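Setine

Setine is a small town in the hill country above the Gitia River. It had 3,857 residents at the last census and is the largest of the 4 settlements in its district. The town is known mainly for its pottery clay, its covered market and the narrow-gauge railroad that once linked it to the lowland town of Kitus.

Geography

The town lies on a shelf of flat land on the north bank of the Gitia, with steep wooded slopes behind it. The river is shallow for most of the year and floods in spring, usually in May, when snow melts on the upper ridges. Older houses stand on raised stone footings for this reason. The newer streets were laid out farther up the slope, where the ground is drier but the soil is thin.

Winters are cold, with snow on the ground from December into March. Summers are short and mild. Fog is common along the river in the morning and often stays until noon.

History

The first written mention of Setine is in a tax roll, which lists a mill, a ferry and 200 households. The ferry was the only crossing for a long stretch of the river and gave the town most of its early income. Tolls were paid in grain or salt until coins came into wider use in the valley.

Clay was dug from pits west of the town from an early date, at first for roof tiles and later for kitchenware. The Stojanovska works, founded by a family of tile makers, bought up most of the pits and became the main employer. Its brown-glazed storage jars were sold across the region and still turn up in farm kitchens.
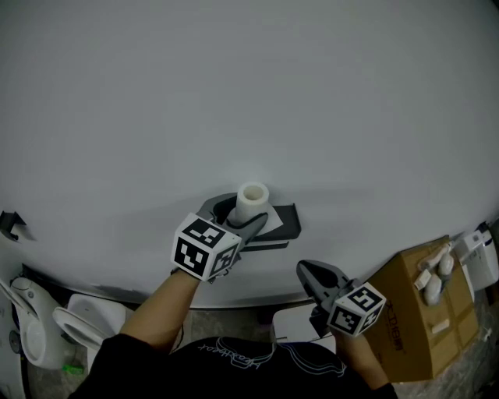
The railroad to Kitus was built to carry tiles and jars to the lowlands. Passenger cars were added later – one in the morning and one in the evening – and the trip took a little under three hours. The line closed after a landslide buried the lower tunnel, and the tracks were taken up within a few years. Most of the route is now a footpath. The station building is used as a library.

Population

The population fell after the railroad closed, reaching a low of 3,232. It has grown since, mostly through families moving up from Kitus for cheaper housing.

Economy

The Stojanovska works still operates on a smaller scale and makes floor tiles and flowerpots. Other jobs are in forestry, sheep farming and the district offices. The covered market is held every Friday and sells cheese, wool, tools and secondhand goods.

Culture

The local historian Mateja Dumitrescu collected songs and stories from the ferry families and published them in two volumes. Her notes also record the town's dialect, which has many words for kinds of clay and mud. The collection is kept in the library, along with sales books from the tile works and a wooden model of the ferry.

See also

Gitia River
Kitus
Narrow-gauge railroads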